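What Is a Mandarin?
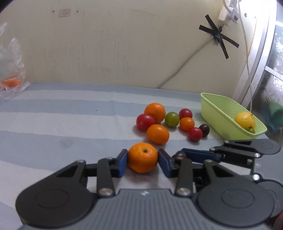 A mandarin held above a striped tablecloth, with more fruit and small tomatoes behind it. The small green spot is the stem end.

A mandarin is a kind of citrus fruit. Oranges, lemons, limes and grapefruit are citrus fruits too. Mandarins are usually smaller than oranges, and many of them are a little flat at the top and bottom. The skin tends to be thin and easy to pull off with your fingers.

You may have heard other names for small orange fruits, such as clementine, satsuma and tangerine. These are all types of mandarin or close relatives. Stores do not always use the names the same way, so the fruit in a bag marked "tangerines" may look just like the fruit in a bag marked "mandarins."

The stem end

Look for a small green or brown button on a mandarin. It marks the place where the fruit was joined to the tree. Water and sugar came into the fruit through the stem while it was growing. When mandarins are picked, the stem is often clipped very short, and the little button stays on.

The other end of the fruit is called the blossom end. Every mandarin begins as a white flower. When the flower's petals drop off, a tiny green ball is left in the middle. The ball is the start of the fruit, and it takes months to grow to full size.

Why is the skin bumpy?

Run your finger over a mandarin and you will feel lots of little dimples. Under them are tiny pockets called oil glands. The oil in them gives citrus fruit its strong smell. If you bend a piece of peel sharply, the pockets break and a fine mist of oil sprays out. Keep it away from your eyes, because it stings.

The oil helps protect the fruit. Many insects do not like it.

The peel has two layers. The colored outer layer is called the zest. The soft white layer under it is called the pith. Mandarins have much less pith than oranges, and the peel comes away from the fruit easily. You can eat the white strings that are left on the fruit after you peel it. They do not taste like much.

What is inside?

Under the peel are the segments. A segment is one of the curved pieces that you pull apart. Each one is wrapped in a thin skin called a membrane. If you open the membrane carefully, you will find many small bags shaped like teardrops. These are juice sacs, and they are full of juice.

Most of a mandarin is water. In fact, about 85 percent of the fruit's weight is water. The rest is mostly sugar, with some fiber and small amounts of other things, including vitamin C. Your body uses vitamin C to help heal cuts and keep your gums healthy.

Some mandarins have seeds and some have none. Seedless mandarin trees are grown by joining a small piece of one tree onto the roots of another. This is called grafting. The piece grows into branches, and the branches make the same kind of fruit as the tree it came from.

Why are mandarins orange?

Young mandarins are green. They are full of chlorophyll, the same green coloring that is in leaves. As the fruit gets older and the nights get cooler, the green fades. Other colorings called carotenoids then show through — these are yellow, orange and red. Carrots have them too, and the name comes from the same word.

In very warm places the nights may not be cool enough for the green to fade. Mandarins there can be ripe and sweet while the skin is still partly green.

What about tomatoes?

Small tomatoes are often put out on the table with other fruit, and there is a good reason to talk about them here. To a scientist who studies plants, a tomato is a fruit. A fruit is the part of a plant that grows from the flower and holds the seeds. Cut a tomato in half and you will see the seeds inside.

Cooks usually call the tomato a vegetable. It is less sweet than most fruits, and people eat it in salads, soups and sauces. Both ways of using the word are fine.

Scientists go one step further and say that mandarins and tomatoes are both berries. In science, a berry is a fleshy fruit that grows from a single flower and does not have a hard pit. A citrus fruit is a special kind of berry with a leathery rind.

Tomatoes and mandarins are still different in many ways:

Mandarins grow on trees. Tomatoes grow on soft green plants that often need a stake to hold them up.
A mandarin tree can live for many years. Most garden tomato plants are grown for one season.
A mandarin has a thick, oily peel that most people take off. A tomato has a thin, smooth skin that you can eat.

Cherry tomatoes are small tomatoes, and red is the color most people know best. Small tomatoes can also be yellow, orange or a dark brownish purple. The dark ones get their color from a mix of colorings in the skin and flesh.

Try it: Does a mandarin float?

You will need:
2 mandarins of about the same size
A deep bowl of water
A towel

Leave one mandarin in its peel. Peel the other one, but keep the segments together. Before you start, guess what each one will do.

Put the mandarin with the peel into the water. Then put in the peeled one. Watch them for a minute, and write down what you see.

The one with the peel should float. The peel has many tiny spaces with air in them, and they work a little like a life jacket. The peeled mandarin will often sink. Sometimes it does not, if there is air trapped between the segments. Push it under with your finger and turn it over to let the air out, then look again.

You can try the same thing with a cherry tomato. Some float and some sink, so test more than one if you can. Dry the fruit with the towel when you are done. You can still eat it.

How to keep mandarins

Mandarins keep for up to 7 days in a bowl on the table. They last longer in the refrigerator. Do not leave them in a closed plastic bag, where water can collect on the skin and mold can grow. If one mandarin in a bowl has mold on it, throw it out and check the ones that were touching it.

Tomatoes taste best when they are kept out of the refrigerator until they are ripe.

Words to know

Blossom end: the end of a fruit across from the stem
Carotenoids: yellow, orange and red colorings in plants
Citrus: the group of fruits that includes oranges, lemons and mandarins
Membrane: a very thin skin
Pith: the soft white layer under the peel
Segment: one of the pieces inside a citrus fruit
Zest: the colored outside layer of the peel

More from Ollex Young Readers: Why Do Onions Make You Cry? | How Bread Rises | Seeds That Travel

Page last updated 7/29/23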